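Lab 5 handout - two grippers, one stick
Robot Manipulation, section B. Thursday, August 16, 2018
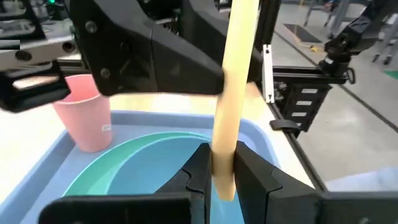
Before you start

Read the whole sheet first. Last week half the pairs skipped to the recording part and had to redo everything. Bring your Lab 4 notes, you need the home positions from it.

Task today is the stick handover over the tray. One arm has the wooden stick, the other arm takes it, stick stays over the bowl the whole time. Sounds easy. The grasp itself is easy, the release is where the marks go.

Work in pairs. One person on the arms, other person on the stop button and the log. Swap at halftime. Both names on the log please, and legible.

What you are practicing

Two-point grasp on a long thin object. When both grippers are closed on the stick you have a closed chain: arm, stick, arm, table. Any error in either arm's position turns into force on the stick. With one gripper the stick just moves. With two it bends, or it twists in the pads, or one arm faults out.

So the question for today is how long both grippers should be closed together. Too short and the stick drops. Too long and the arms fight each other. We want a number from every pair, and a reason.

Also: grasp location. Low grip near the tip gives good control of the tip and bad control of the top end. High grip is the opposite. Note down which arm is low and which is high in your run, I can't guess it from the log.

Setup

Tray flat on the table, rim not touching the edge rail. Cup in the back left corner of the tray. Light blue bowl goes inside the green dish, both in front of the cup. Don't swap the colors, the grading script for Lab 6 looks for them.

Check the wrist cameras are live before you power the arms. If the picture is too bright at the top, leave the exposure alone and write it down. We will deal with it in Lab 6.

Open the Jundero console, load profile handover_b. NOT handover_a, that is the old one with the finger width from last year's pads. Speed limit is set to 61 mm/s and stays there. Force cutoff is in the profile too.

Gripper opening is in encoder ticks, fully closed is 0, fully open is 3,000. For the stick you want to stop closing at up to 400, depends on the pads. Find your own value, do not copy it from the next table.

Procedure

1. Home both arms. Wait for both to report ready.

2. Giving arm picks up the stick and brings it over the bowl. Near vertical, a bit of lean is ok.

3. Hold still two seconds. Look at the wrist view. If the stick is swinging, wait longer.

4. Receiving arm comes in from the side, fingers open, one finger each side of the stick. Slow down early. Most of the bumps last week were from people coming in at full speed and correcting at the end.

5. Close the receiving gripper. Stop at your tick value. Both arms hold now, start the overlap timer.

6. Check there is no faullt on either arm. If there is one, open the receiving gripper first, never the giving one.

7. Open the giving gripper, straight out, no rotation. Back off a hand's width before you move in any other direction.

8. Tip down to the bowl, touch, up again. Save the episode.

Repeat until you have five clean ones. A drop is not clean. A bump that moves the tray is not clean. A slow one is fine.

Keep the bad episodes, just tag them. The bad ones are half the fun in week seven when we train on all of it. Last year's set ended up with 1,035 episodes and the failures were badly undertagged, which cost us a whole session to sort out.

Common problems

Stick rotates in the pads. You are gripping too close to the tip where it narrows. Go up a little.

Fingers collide. Your two grasp points are too close together. The wrist view is bad for judging this - the far gripper looks closer or further than it is depending on the angle. Have your partner look from the side and call it out.

Receiving arm closes on nothing. Usually a depth error. Jog forward in small steps, don't re-home.

Arm faults at step 5. Closed chain, see above. Either the stick was leaning a lot when you closed or one arm was still moving. Wait for both to settle.

Console freezes on save. Known bug. Wait, don't click again or you get the episode twice.

Safety, again

Hands out of the tray when the arms are powered. Also when you think they are not powered. If the stick drops, hit stop, then pick it up. Watch your sleeves and the cable by the arm base, hair tied back.

What to hand in

The log sheet, with tick value, overlap time for each run, which arm was high.

Five clean episodes plus the tagged bad ones, in your pair folder on the Pundano drive. Folder name is lab5 underscore your table number, all lower case. The upload script is picky.

Half a page on the overlap question. What time did you settle on, what happened below it, what happened above it. A hand drawn plot is fine. Please no screenshots of the whole console.

Due before the start of next lab. Late ones get looked at but not commented.

Reading for next time

Course notes chapter on grasp stability, up to the part on friction cones. Skip the proofs if your short on time, do look at the figures. The Ammann worksheet, questions on contact points only. We start Lab 6 with the bowl and the cup, same tray, so write down where you put things - you will want them back in the same spot.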